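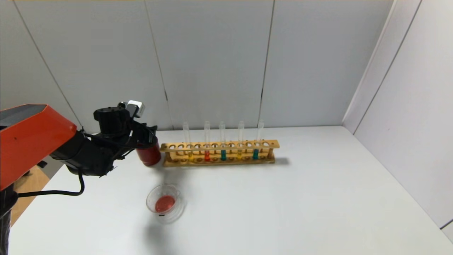 Pre-purchase inspection, bench arm cell, Nemthorpe laboratory
Filled in by: Kadir Dönmez
Date: 23 July 2021
Purpose: to decide if we order a second cell for Zisstead in the next budget

1. Arm and base
Base bolts tight: OK
Covers without cracks: OK
Comment: Please ask Daher for the price of a spare upper cover. It is not in their quotation.

2. Cable at the gripper
Outer skin without damage: OK
Free at all arm positions: NOT OK
Comment: The black cable makes a loop under the gripper and goes back below the orange part. With low arm positions I am afraid it can catch a tube. A cable guide must be included in the order, also for the existing cell.

3. Gripper fingers
Holds the red container at the band: OK
Holds a glass tube without slipping: OK
Finger wear: to be watched
Comment: Finger sets are consumable parts. I propose to budget two sets per year for each cell.

4. Rack and glassware
Rack stands flat: OK
Tubes stand straight: NOT OK
Comment: The tube at the right end of the wooden rack leans a little. The holes are too wide for this tube size. A rack with closer holes should be bought before we pay for any programming hours, otherwise we will program around a bad rack.

5. Table and walls
Surface clean, no chips: OK
Joints between panels closed: NOT OK
Comment: Dark streaks at some joints of the back wall. For Zisstead I would ask for sealed joints. Prundby offers this as an option, Daher did not answer yet.

6. Emergency stop and power
Stop button tested: OK, 2 times
Label on power cable: missing
Comment: I will print the label myself.

7. Money
Accessories for one cell (cable guide, rack, finger sets): 1,856
Delivery: 100
Comment: Both amounts are without tax. The arm is quoted separately and the offer is valid until December.

Result: existing cell may continue in use, with low arm positions blocked until point 2 is closed. Order for Zisstead on hold until the answer from Daher about points 1 and 5.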